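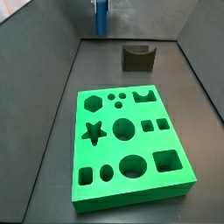
The green sorter block at the Vovunach open day, with the arch piece behind it.

I took the afternoon off on Thursday, January 18, 2024 and drove out to the Vovunach open day. It was 43 miles each way and the parking was free. They had three rooms open on the ground floor. The first was all Fisex conveyor parts on tables, and I didn't stay long.

The second room had the robot arms. The one I liked best was working with a kid's shape sorter in a gray box with walls on the sides and back. The sorter is a thick slab of green foam with holes cut in the top: a star, a hexagon, circles, squares and so on. The job is to pick up a loose piece and put it in the hole that fits.

The woman at the table said the software is called Meireles and that they had logged 191 tries with this setup since the start of the month. She didn't have a success rate to give out. I asked how long it takes to teach it a new piece and she said almost 300 practice runs, more for the odd shapes. The arch has a curve in one side, so it has to be turned the right way before it will go in.

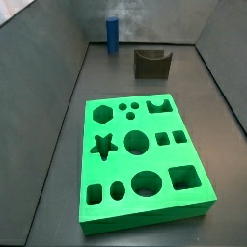

Blue cylinder and arch piece on the floor of the box, sorter in front.

I stayed for a good half hour. It's slower than a person, and I didn't mind that.

The third room was a talk by Nudia about warehouse work. The room holds 100 and it was full, so I listened from the hall and missed most of the slides.

There is another open day in May. I plan to go back and get to the talk early.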